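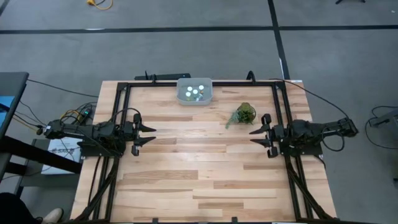 How often should I oil a hardwood plank worktop, and can a potted plant stand on it permanently?

Oil it twice in the first month and then every six months, more often where it gets heavy use. A plant can stay on it if the pot has no drainage hole or has a saucer under it, and if you lift it once a week to check the surface.

Posted by Shamim Orakzai

I have a table made of pale planks glued edge to edge, with a few darker boards among them. It stands on carpet in a room with the heating on from September. The maker's leaflet (Sethi, bought secondhand) says only "treat with a suitable product". I would like to know which oil, what grit to sand with, and whether the darker boards need separate treatment. One person has told me to varnish it and forget about it. The top is 55 mm thick and has never been finished as far as I can tell. I keep a succulent at one end and a plastic tray of small bottles next to it.

Areeba Memon
Accepted

Sand with the grain: 120, then 180, then 240. Stop there. Going finer closes the surface and the oil sits on top. Vacuum, then wipe with a barely damp cloth and leave it an hour.

Use a hardwax oil. I use Rakton Clear, but any with a similar solids content behaves the same way. Apply it thinly with a lint-free cloth, wait fifteen minutes, and remove everything that has not soaked in. If the surface feels tacky the next morning, you left too much on. Second coat after 24 hours. Lay the used cloths flat outside to dry before binning them. Oily cloths left in a heap can catch fire.

The darker boards are most likely heartwood from the same species. Treat them identically. They will darken slightly more than the pale ones.

On the plant: succulents need little water, so the risk is low. Glass pots with no hole do not leak, but condensation can form underneath and leave a ring. Cork pads or three felt dots will lift it enough for air to pass. The same goes for plastic trays, especially if the bottles in them drip. Oil products and some solvents soften a fresh finish, so wait a week before putting anything back.

Varnish is workable but harder to repair. With oil you can sand a single mark and redo that patch. With varnish you usually end up redoing the whole top.

Drekero_2182

Agree with most of that. I would add that heating matters more than the oil. Dry air in winter opens the joints -- mine moved 2 mm across a 1000 mm width. Check that the fixings underneath run in slots and not in tight round holes. If anything is screwed down onto the top, leave it some play too.

Predach

linseed. my dad's bench has had nothing else for years

Filed under: Furniture & Surfaces > Wood > Care and finishing

Related threads
White ring from a plant pot, will it sand out?
Hardwax oil still tacky after three days
Gap opening between boards in winter
Protecting carpet under a heavy table

Contact us | Copyright and terms | Back to top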